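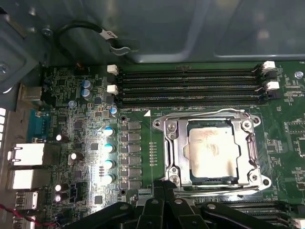 Progress report, February
Project: Premstead server refurbishment
Prepared for: Firkberg
Prepared by: Hnat Hordiienko, Jovent

Status of units

The grant covers the refurbishment of 377 retired servers. To the end of this period 200 have been opened, cleaned and inspected. Of those, 62 have passed the full test cycle and are ready to ship to Premstead. The remainder are waiting for memory or for a second inspection.

Work done

Each unit is stripped to the board inside its own chassis. Coolers and memory modules come out first and are bagged with the unit number. The processor stays in its socket unless the first power test fails. Old thermal paste is removed from the heat spreader before the cooler is refitted. Streaks left after the first wipe have to come off with a second pass, and this has added time per unit compared with the plan.

The empty DIMM slots are blown out and checked for bent contacts. Both end latches must open and close fully. Slots are refilled in the order given by the board labels, and the slot label is entered in the log next to the module serial number.

Problems

Two chassis were received with damaged cable clips. The cables have been rerouted clear of the fan path and replacement clips are on order from Melnychuk.

Memory supply remains the main limit on output. The last delivery contained modules of mixed speed, which were sorted and are being installed in matched sets only.

Budget

Spending on consumables is above the planned level, mainly cleaning fluid and wipes. Labor is within budget. No transfer between lines is requested at this stage.

Next period

Refit memory in the inspected units as stock arrives. Ship the first pallet to Premstead on a Thursday, subject to dock access. Send test logs to Firkberg with the next report.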